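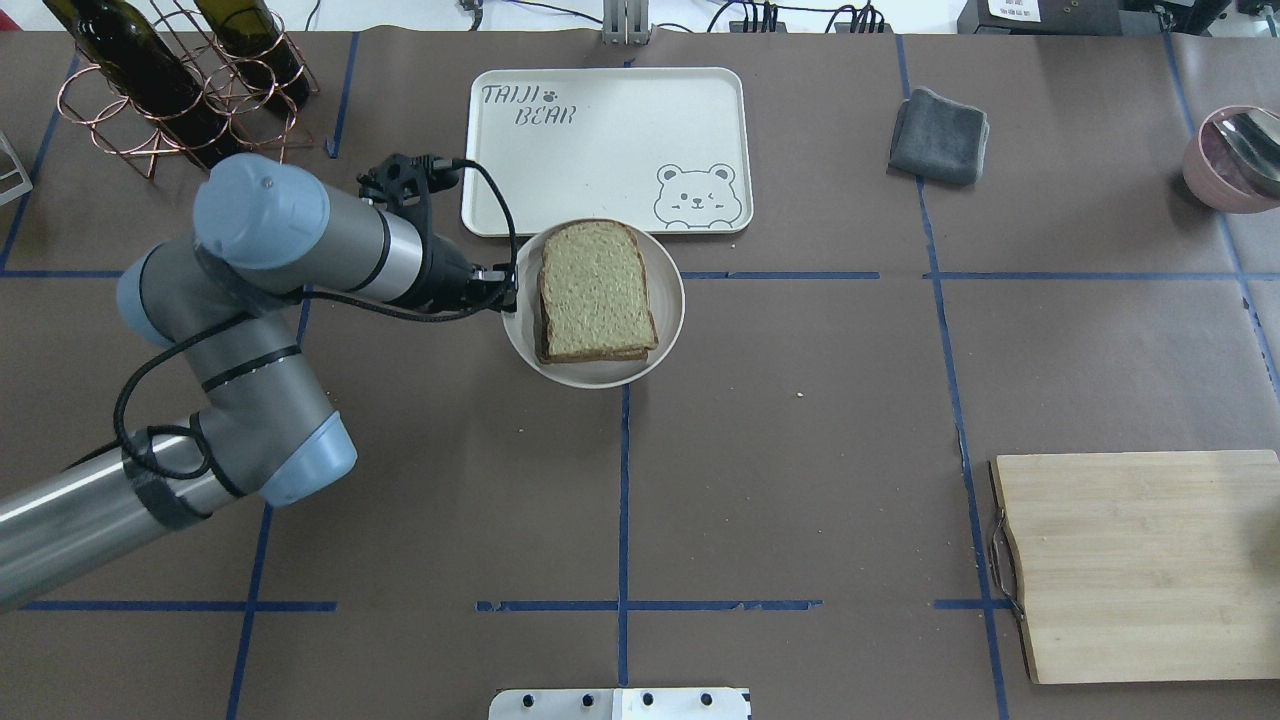

Bread on the white plate, bear tray behind it, two bottles in the wire rack.

Table setup: questions we get

Do I need a special tray?
No. Ours says TAIJI BEAR and has a winking bear on it. Whether a bear improves breakfast, I doubt it. Any tray with a raised rim will do.

Is the Tandholm paper cover worth buying?
Not at their price. Plain dark brown paper hides crumbs just as well. A roll lasted us nearly 8 weeks.

Does a wine rack belong on a worktable?
Hutitz says an open wire rack "saves space." It takes up a whole corner. If you have a shelf, use the shelf.

How should I mark out places on the surface?

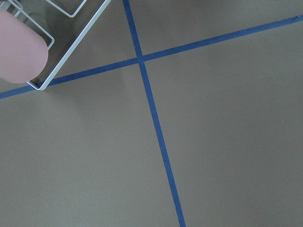 Two strips of blue painter's tape, crossed on the gray surface.

Painter's tape. Zeltomari sells a marking kit with 3 stencils, and I have yet to hear what they do that tape can't. The lines don't have to be square.

Will the tape leave residue?
The label on ours says no. I'd try a small piece first and leave it overnight.

Where do I send corrections?
To Jairo Ayala, using the contact form. Last updated Jan 17, 2024.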